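Section 4: Setting up move-out inspections

Clurik uses the same inspection form for every unit in a building. Set the form up once, before the first tenant gives notice. You need a manager login to do this. Leasing logins can fill in a form but can't change it.

Before you start

Have the unit list and the move-in reports ready. If your buildings were brought over from Zindberg, the move-in reports are under Archive, not under Units.

1. Open Buildings and choose the building you want. The steps below use Cerkness, a property with 68 units.

2. Select Inspections, then New form.

3. Pick Move-out as the form type. You can't change the type after the form has been saved.

4. Add a room for each room in the largest floor plan. In smaller units, the person doing the inspection can mark a room as "None."

5. Under each room, add the items you charge for: walls, flooring, blinds, appliances, locks. Keep the item names the same as on the move-in form or the two reports won't line up.

Note: Names with accents, such as Đàm, print correctly on reports but have to be typed with the accents when you search.
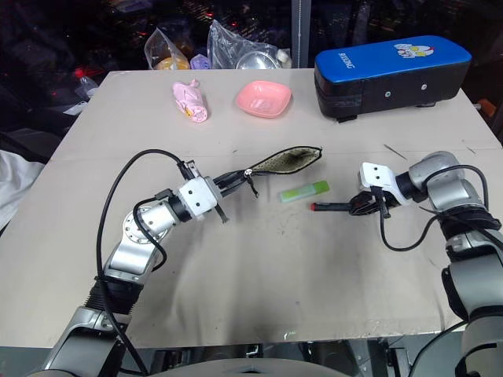
6. Set the photo rule for each item. "Required if damaged" works for most buildings. "Always required" fills up storage quickly — each building has room for 4,000 photos, and you get a warning at 2,000.

7. Enter the charge limits. Any charge over the limit is held until a manager approves it.

8. Select Save, then Apply to all units.

Caution: Applying a new form replaces any inspection still in draft. Finish or export open drafts first. They can't be restored.

Sending the report

The tenant's copy goes out when a manager selects Close inspection. It is sent to the email address on the lease. If there is no email address, Clurik makes a print copy and puts it in the Mail folder.

A closed inspection can be reopened for 60 days. After that it is read-only, and corrections have to be added as a dated note. Notes appear on the last page of the report, after the signature lines.

Deposit deadlines vary by state and are entered separately — see Section 5.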